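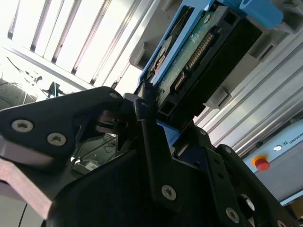

A hard disk drive in its blue holder at the Claslow recovery hall.

Siriwan opens drive recovery hall at Claslow

CLASLOW, October. Siriwan, the equipment reuse company, has opened a hall at its Claslow site for the testing, wiping and regrading of used hard disk drives. The hall will take in drives from offices, colleges, hospitals and public bodies across the region and return those in good order to use.

The opening completes the first stage of the Otent programme, under which Siriwan intends to bring all of its storage work under one roof. Until now, drives collected by the company were sorted at Claslow and sent on to its smaller premises at Vunik for wiping. Both steps will now be carried out at Claslow, and the Vunik premises will be kept for monitors, printers and network equipment.

At full working, the hall will be able to handle over 2000 drives a week. Each drive is given a number on arrival and placed in a holder, in which it stays while it is moved between benches. The holders were chosen after a trial at Vunik, during which staff asked for a design that could be passed from one bench to the next without the drive itself being handled again. The number stays with the drive until it leaves the building, and the owner receives a written record of the result.

Drives are first checked for damage to the casing and connectors. Those that pass are wiped and then tested for a minimum of 20 hours. A drive which cannot be wiped in full, or which fails any part of the test, is withdrawn and destroyed on site. The metal and circuit boards are then separated for recycling. No drive is offered for reuse until its wiping record has been checked and signed by a second member of staff.

The company said in a statement:

"Organisations that replace their computers often keep the old drives in a cupboard for years, as they are unsure what may safely be done with them. The Claslow hall gives them a clear route. They will know where each drive has gone and what was done to it, and they will hold the paperwork to show it. We are grateful to our staff at both sites for their patience during the move."

The first collections under the new arrangements have been made from 149 organisations. Of these, 129 were existing customers of the Vunik service, whose contracts have passed to Claslow with no change in terms. Customers with drives already held at Vunik need take no action. Those drives will be moved in sealed crates and dealt with in the order in which they were received.

Regraded drives will be sold in three grades, according to age and hours of use, and each will carry a twelve-month guarantee. Schools and registered charities may apply for a reduced price. Application forms are available from the Claslow office and should be returned with proof of status.

The second stage of the Otent programme will add a separate room for solid-state drives, which call for a different method of wiping. Work on this room is due to begin once the main hall has completed its first six months. Until then, solid-state drives will be accepted for destruction only.

Collections may be booked between 9 am and 4 pm on working days. Customers are asked to remove drives from their machines where possible and to pack them upright, with card or foam between them. Where drives cannot be removed, Siriwan will collect the complete machine, for which a handling charge applies.

Notes to editors

Siriwan collects, repairs and resells used office equipment. It has sites at Claslow and Vunik.

Otent is the name of the company's programme for the handling of used storage equipment.

Requests for visits to the Claslow hall should be made in writing to the press office. Visitors will be asked to leave phones and storage devices at reception.

Ends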